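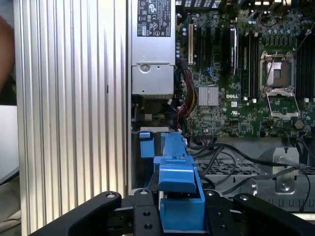

Dineo Oosthuizen reckoned I should have bought the bigger one and been done with it. She left that under my first post on the Loveck, back in April, and I've thought about it a fair bit since, usually while hunting for a hex key. Her argument was that a small two-finger gripper is fine for blocks and cups and a pain for anything with a proper grip to it, like the bits inside a computer. I've now had mine on the arm for long enough to argue back, so here goes, long review, get a cuppa.

The Loveck is a two-finger gripper kit with a mount for a little camera at the wrist. Mine cost $307 with postage and came flat in a box that was mostly foam. I've bolted it to a Jureveo arm which lives on the end bench at Vesport, our shared workshop, and the whole rig has now swallowed $3,264 if I include the power supply I cooked in the first week (my fault, I'll get to it). The job I want it for is pulling apart old desktop PCs. We get heaps of them, mostly Dells from office clear-outs, and somebody has to get the drives out and sort the boards from the steel. I thought, why not make that a robot's problem?

Putting it together

I'd allowed one Saturday and it took two. The parts are lovely, I'll say that up front! Matte black, nicely machined, no burrs anywhere I ran a thumb, and all the holes lined up. The linkage bars have a row of little holes down the middle so you can shift things about later, and I have shifted things about later, twice.

The instructions are a different story. They're seven pages of exploded drawings with hardly a word on them, and the left and right linkages are drawn so alike that I put them in swapped, closed everything up, and then watched the fingers try to open when I told them to close. Apart it came. If you're building one, lay the two bars side by side on a towel before you touch a screw and look at which end has the rounded lobe.

The screws are hex-socket throughout, silver, and they go in with a really satisfying bite. They also walk out again. Mine were loosening within a few evenings until I gave in and went round the lot with threadlocker. Use the medium stuff, and do the two on the fingers last, once you're happy with the spread.

About the power supply: the Loveck wants its own supply and I ran it off the same one as the arm. It was fine right up to the moment both of them moved together. The sheet does say so, in tiny letters, on the back of page four, under a drawing of something else. Anyway.

What it's like to use

Good! Better than I expected for the money, with a few buts.

The grip is firm without being a nutcracker. I set the force limit low for plastic and it holds the blue plastic bits inside the Dells without leaving a mark on them, and those were the thing I was most worried about because old plastic goes brittle. You drive down with the fingers either side, close until the current ticks up, and there it is, sitting square in the middle. When it works it feels like a magic trick. When it doesn't, you've generally come in a few degrees off and one finger has got there before the other, and the only cure is to back out and go again.

Cables are the enemy. Any old desktop has loops of black cable draped across everything, and a bundle of red, yellow and black coming off the power supply, and they love to wander between a finger and whatever you're after. I've taken to tucking the worst ones out of the way by hand before a run. I know that's cheating. I also know I've only got Saturday mornings.

Loveck lists the lifting limit at 800 grams. I believe it for something with flat sides that you can get hold of properly. I wouldn't hang a full-size drive off the fingertips with the arm stretched right out, mainly because the Jureveo starts to bounce at full reach and you get a wobble that takes ages to die down. Closer in to the base it's steady as a rock.

I never bother having it take out the processor, by the way. Lifting that little lever and opening the frame is a thumb job and takes me no time at all, so the chip comes out before the arm gets a turn. Horses for courses. 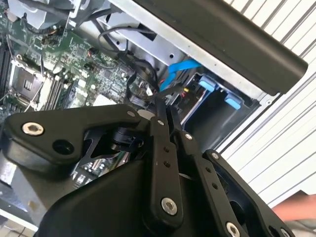

CAMERA AND VIEW

The wrist mount holds the camera behind the fingers and looks past them to the work, and I have mixed feelings about the position. For coming down onto something from above it's terrific. For working at an angle, the linkages take up a big slab of your view, the whole lower half in some poses, and you end up steering by whatever you can see over the top of the black bits. On a crowded case with a drive cage in the way, that matters. I've lost sight of a light blue tab behind my own gripper more times than I'd like to admit, then found it again by moving the arm, then had to redo the approach.

A taller mount would help. There's a printed one doing the rounds on the Lahlou forum which lifts the camera up and tips it forward, and I've got one half finished (the bridge in the middle sags on my printer, so if anyone has settings for that, please yell out).

Picture quality is fine. Shiny metal is the bother. Those steel drive cages bounce the light straight back when the bench lamp is on the wrong side, and you lose all the punched holes in the glare. I've stuck a bit of baking paper over the lamp. Works a treat.

SOFTWARE

I don't use Loveck's own program much. It wants an account, it's slow to start, and the button for opening the fingers is right next to the one that zeroes the motor. Who does that? I run mine through the Lahlou plugin, which is free and plain and hasn't fallen over yet. Setup took me an evening, most of it spent on a USB hub that turned out to be dead.

The Loveck program is still handy for one thing, the force limits, where you get a proper slider and a live readout. Set those there, save them to the gripper, then close it and never look at it again.

NOISE, MESS, OTHER PEOPLE

It's quiet. There's a soft whirr on closing and a click at the end of travel. The arm is louder than the gripper by a mile. I can have it going at one end of the bench while someone at the other end is on the phone and there's been no grumbling so far.

Do keep a hand near the stop button, though. Old cases have sharp edges, and an arm that's snagged on a cable will happily drag the lot towards you. I've stuck rubber feet under the case now and it slides a good deal less.

THINGS I'D CHANGE

Words in the instructions. Even ten of them.

Softer finger pads in the box. You get one hard set, and I ended up gluing strips of bike tube over mine for anything slippery.

A longer cable from the wrist. The one supplied reaches the second joint of the Jureveo and stops, so you'll need an extension, and you'll want to tie it down well so it can't swing into the work.

A spare of the smallest screw. I dropped one into a computer case on the second Saturday and it's in there still, as far as I know.

BACK TO DINEO

So was she right about the bigger one? For hauling whole drives out in one go, probably, yes. It's got the lift and the wider opening. But the big model is heavier at the wrist, and I don't think my arm would thank me for it, and getting those chunky fingers down between a power supply and a board full of capacitors would be like picking up rice with barbecue tongs. For the small fiddly plastic stuff I'd buy the little Loveck again tomorrow.

Four stars. I'd have gone to four and a half if the camera sat higher. I'll put up the printed mount once I get one to come out straight, and Dineo, if you're reading, bring yours along some Saturday and we'll put them on the same case and see.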